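2월에 작업실 책상을 갈아엎으면서 찍은 사진이 꽤 쌓였어요. 휴대폰을 열어보니 286장이더라고요;; 다 올릴 수는 없어서 제일 마음에 드는 것만 남기고, 나머지는 무슨 일이 있었는지 글로 풀어볼게요. 사진 갤러리라면서 수다가 더 긴 건 늘 그랬으니까 이해해 주세요 ㅎㅎ

## 도형 블록에 빠진 사연

시작은 Arnby라는 작은 중고 가게였어요. 원래는 스탠드를 사러 갔는데, 계산대 옆 바구니에 알록달록한 도형 블록이 잔뜩 담겨 있는 거예요. 하트 모양을 집어 드는 순간 스탠드 생각은 싹 사라졌습니다. 그날 들고 온 게 블록 한 봉지랑 영수증 한 장. 스탠드는 아직도 없어요.

그 뒤로 틈만 나면 블록을 꺼내서 늘어놓고 있어요. 탑처럼 쌓는 것보다 판 위에 띄엄띄엄 세워 놓는 게 훨씬 재미있더라고요. 간격을 조금만 바꿔도 느낌이 확 달라져요. 같이 작업실을 쓰는 Hagos Nigatu는 색깔별로 딱딱 모아 놓는 걸 좋아하고, 저는 섞어 놓는 쪽이라 자리를 비웠다 오면 배치가 바뀌어 있곤 합니다. (범인은 뻔하죠!)

## 나무판 위의 블록들

밝은 색 나무판을 깔고 나서야 색이 제대로 살았어요. 파란 타공 테이블 위에 블록만 그냥 올렸을 때는 파란색이 다 묻혀 버렸거든요. 이번 배치에서는 노란색 둘을 한 줄에 두는 게 포인트였어요. 육각기둥이랑 하트는 모양이 전혀 다른데 키가 비슷해서, 나란히 세우면 은근히 형제 같아요. 둘 사이는 블록 하나 들어갈 만큼 띄웠고요.

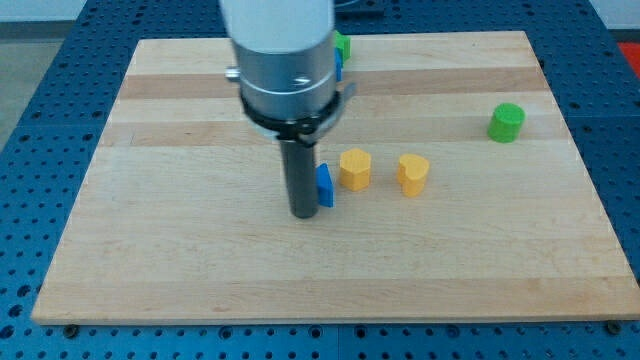 *파란 쐐기, 노란 육각기둥, 노란 하트, 그리고 뒤쪽에 초록 원기둥. 제 최애는 역시 하트!*

초록 원기둥을 뒤로 빼 둔 것도 마음에 들어요. 앞줄에 다 세우면 줄 선 것처럼 답답한데, 하나가 물러나 있으니까 판이 넓어 보여요. 파란 쐐기는 윗면이 오른쪽으로 비스듬히 내려가서 시선이 자연스럽게 노란 블록 쪽으로 흘러갑니다. 이건 계산한 게 아니고 얻어걸린 거예요 ㅋㅋ

## 사진에 없는 이야기들

**정리함.** 블록은 Urkham 서랍장 맨 아래 칸에 넣어 두고 있어요. 칸 깊이가 40cm라서 넉넉할 줄 알았는데, 종이랑 테이프까지 같이 넣으니까 금방 차네요. 칸막이를 하나 더 끼울까 고민 중입니다.

**바닥 천.** 블록이 굴러떨어질 때마다 소리가 너무 커서 밑에 천을 깔았어요. 폭 95cm짜리를 샀더니 양옆이 살짝 남아서, 접어 넣고 핀으로 고정했습니다. 특히 원기둥이 문제예요. 눕혀 두면 어김없이 굴러가요!

**다음에 해 볼 것.** 판을 하나 더 구해서 이번에는 초록이랑 노랑만으로 꾸며 보고 싶어요. Hagos는 무조건 파란 쐐기를 넣어야 한다고 우기는 중이고요. 둘 다 찍어서 다음 갤러리에 올릴게요. 블록 배치 좋아하시는 분들은 댓글로 본인 최애 모양도 알려 주세요. 별 모양 파는 곳 아시면 그것도 꼭이요!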